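4. Washing dark knits with the Braltine program

4.1 Close the zips, turn the clothes inside out and put them in the drum. Do not load more than 2 kg.

4.2 Turn the dial to Dark Care and choose 40 degrees or lower.

Note: Black fabric with a fine ribbed knit can give off color in the first washes. Wash it separately – also from gray things.
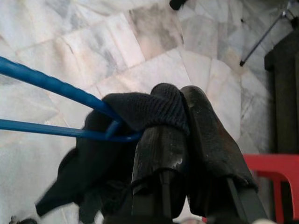

4.3 Pour liquid detergent in the left drawer. Powder can leave white marks on dark clothes.

4.4 Press Start. The door stays locked for almost 11 minutes after you press Pause.

Caution: Do not pull the door by force. Wait for the click.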